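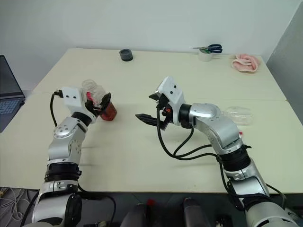

Leasing and Sales Roundup, September

Quick one this month, I have two closings and a walk-through before lunch. Everything below is as of this morning. If a unit you wanted is gone by the time you call, sorry, it moves fast right now.

Radance Court - what's left

The big news is the Radance Court price cut. The developer dropped asking on the last units in the east building, and the phones have been busy ever since. Of the 118 condos in the first phase, 5 are still unsold. All of them are two-bedrooms, all on the low floors facing the parking side. Not the best view in Gravthorpe. But the floor plan is the same one people fought over last spring, just flipped.

Things to know before you ask:

Parking is one space per unit, deeded. A second space is rental only, and there's a waitlist.
Storage cages are in the basement, first come first served. The low floor units do not come with one automatically, whatever the old brochure said.
HOA dues cover water, trash, the hallway heat and the roof reserve. Not internet. Not in-unit heat.
Pets yes, two max. No weight limit any more, they voted that out.

The sales office is open mornings only now that the model unit has been sold. So showings are in the actual units. Bring a flashlight for the closets, the fixtures aren't all in yet.

I get asked if the price will go down again. I don't know. The developer wants out before winter and the carrying costs on finished condos are no joke. On the other hand there are two offers being written as I type this. If you like one, make an offer at a number you can live with and see. They have been saying yes to closing cost credits more often than to a lower price, because the credit doesn't show up in the comps the same way. Ask for the credit.

Fekete Street townhouses

Mixed. The corner one went under contract in the first weekend, over asking, with an inspection contingency and a short one at that. The middle one has been sitting. Same square footage, same year, same builder. The difference is the kitchen, which was redone on the corner and not in the middle, and I think the seller of the middle one priced it as if it was.

It's listed at 3,482 square feet, by the way, and please don't take that number at face value. It counts the finished basement. The county record does not. Lenders and appraisers will look at the above-grade space and you may get a number back that surprises you. If you're buying with a small down payment that gap matters a lot, so talk to your lender before you write anything.

The roofs on that whole row are the same age. The association replaced the gutters but put off the shingles. There's a special assessment being talked about, nothing voted yet. Get the meeting minutes. Read the minutes! A seller has to disclose an assessment that has passed, they're a lot less chatty about one that's on the agenda for next month.

Drurkent Road rentals

Short list, all unfurnished, all twelve month leases unless it says so.

One-bedroom over the old bank. Second floor walk-up, big windows, street noise. Laundry in the basement. Available now.

Two-bedroom in the brick fourplex. Ground floor. New furnace, old windows. The owner pays heat, so the rent looks high next to the others but do the math on a January gas bill before you pass on it. Available the first of the month.

Studio behind the hardware store. Small. Very small. Cheap for what it is and month-to-month is possible.

Three-bedroom house past the rail bridge. Fenced yard, one bath, detached garage that you can't use because the owner has his stuff in it. I asked if he would clear it out. He's thinking about it.

Application fee is per adult, not per household. We run credit and call your last landlord, so tell your last landlord we're calling. Half the delays I see are a voicemail nobody returned. Income should be three times the rent, and we do count part-time work if you can show a few months of stubs.

Rates and what I'm seeing

Not a lender, don't quote me. But buyers who got pre-approved back in the spring need to get that letter refreshed. A stale letter is getting offers tossed, I saw it happen twice this month. It takes your loan officer ten minutes.

Appraisals are coming back slower than they were. Build in an extra week. Sellers, this goes for you too, if your moving truck is booked for the day after closing you are going to have a bad time.

Also seeing more buyers ask for the sewer line to be scoped. Good. In the older part of Gravthorpe you should always do it. Clay pipe, big maples, you can guess the rest. A scope costs a few hundred bucks and a new lateral costs a whole lot more than that.

For sellers getting ready for fall

Get the furnace serviced now and leave the sticker where people can see it.
Clean the gutters before the leaves are down and then agian after.
Replace every dead bulb. Same color temperature in each room if you can stand it.
Find your survey. Find your permits. If you did the deck without a permit, tell me now and not at the inspection.
Have a plan for the dog during showings.
Don't paint the front door a fun color the night before photos, it'll still be tacky when the first buyer grabs the handle.

On pricing - I keep having the same talk with people. Your neighbor's house sold high in May. May is not September. There were 130 active listings across town at the last update and that is plenty of choice for a buyer who isn't in a rush. The ones priced right are still selling inside two weeks. The ones priced for May are getting a reduction around week four, and by then everybody assumes something's wrong with the house.

If you want a pricing visit, reply to this email with your address and two times that work. I bring comps, it takes under an hour, and I won't make you sign anything.

Property tax appeals

The window is open and it closes at the end of the month. If your new assessment looks off, check the basics on the card first - number of baths, finished basement, garage size. Mistakes there are common and the assessor's office will fix them without a hearing if you show up with proof. A value appeal is more work. You need recent sales of houses like yours, and "like yours" means same neighborhood and close in size, not just the same number of bedrooms.

I can pull three or four sales for past clients, no charge. Please ask before the last week. Last year I had a pile of requests come in on the final afternoon and couldn't get to them all.

Open houses

Fekete Street, the middle townhouse, 1 to 3 p.m. this weekend, both days. Street parking only, and don't block the alley, they do tow.
Drurkent Road, the three-bedroom rental, by appointment. Tenant is still in there so I need 24 hours notice.
Radance Court, mornings at the sales office, no appointment needed but call if you're bringing more than a couple people.

Corrections from last month

I had the lot size wrong on the ranch by the reservoir. It's the smaller number, the one on the plat. The buyers already knew. I also said the duplex had separate electric meters and it has separate gas meters and one electric. Kind of a big diffrence if you're the landlord.

Next issue will have the year to date sales table, I ran out of time on it. Call or text is faster than email this week. If I don't pick up I'm in a basement somewhere with no signal, try again in the afternoon.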